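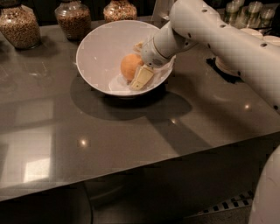 Amna Bukhari keeps her fruit in a white bowl with a paper napkin in the bottom. She started doing it in April, after throwing out one bag of oranges too many.

"They were going soft underneath, where I couldn't see," she said. "The napkin takes up the damp. I change it when I change the fruit."

Bukhari runs the kitchen at Wundirero, a shared house with 5 cooks on the rota and one long dark table. She buys oranges from Chávez, the grocer on the corner, and only puts out what will be eaten in the next day or two. The rest stay in the cold pantry.

Her grains and seeds live in glass jars along the back of the table. She used to keep them in the bags they came in.

"People would open a new bag when there was already one open," she said. "With glass you look up and you know what's there."

She doesn't label them. I asked if that caused trouble.

"Once. Somebody made porridge with the wrong thing. It was edible."

The glossy tabletop was not her choice. It shows every crumb, and she wipes it down after each meal with a cloth and warm water. Sprays leave streaks on it.

"I wanted a pale one," she said. "But a white bowl looks good on it, so I stopped complaining."

She is looking for a second bowl the same size, for lemons.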